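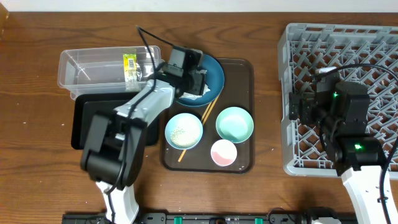 Teal plate, brown tray, chopsticks, and one scrunched-up napkin

Clearing the Table: a little gallery

Hi all, and welcome back to the tabletop pages! I've been promising a dishes gallery for ages, mostly because people keep writing in to ask where the coloured bowls come from and whether the brown tray is any good. So I've finally pulled a couple of pictures together, with a few notes on what's on the table and what I think of it all. If you only came for the laundry gallery, it's still up, and the pantry one is coming back in March once I've sorted out the captions.

First, the plate. It's a dark teal blue and it's my favourite thing in the whole set, partly for the colour and partly because I'm very fond of a plain round plate with no fuss on it. I got it from Wulier, the homewares shop up the hill, in a sale bin marked 60 per cent off (I went back for more and they were gone, of course). It sits up on the corner of the tray and hangs over the edge a bit, and I rather like it there - it leaves more room for the bowls.

The chopsticks are plain light wood. I've had painted ones and I've had the metal kind, and I always come back to these. They go with everything and they're easy to replace when one wanders off behind the stove.

The clear container at the back of the table gets asked about nearly as often as the plate. I use that sort for everything: sauce packets, tea bags, spare lids, the lot. Mwanahawa Odera wrote in to say she keeps hers in the fridge door for cheese, and I'm stealing that idea immediately.

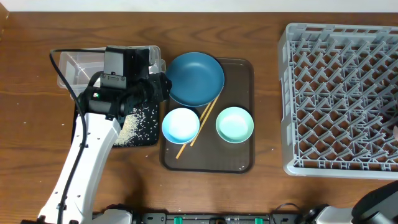

Prellano, 31 Jul 2022

Rice! All over the black tray and a fair bit of the table as well. Anyone who has ever served rice at a wooden table will know the feeling. My method is to leave it alone until it has dried right out, then sweep it up with the side of my hand. If you go at it with a damp cloth too early you only end up with paste in the grain of the wood, and then you're there with a toothpick, muttering.

You get a much better look at the bowls in this one, the light blue and the mint green with the chopsticks running down between them. I wasn't sure about the two together when I unpacked them, but next to the teal they look lovely, like something from the seaside. The tray under them is see-through brown with rounded corners, which makes it dead easy to wipe. Eliseo Robles asked whether a tray like that scratches. Mine has, a little, and I've stopped noticing.

Over on the right is the big grey dish rack. I love a rack with plenty of pegs! Plates go in at the back, bowls lean along the front, and I try to keep the cutlery out of it altogether. It's a bit of a monster on a small bench, so do measure first. Mine needed 54 centimetres of clear space and I had to move the kettle.

More dishes to come when the next lot is captioned. Comments are open as usual, and I'd still like to hear from anyone who's found a matching mint plate.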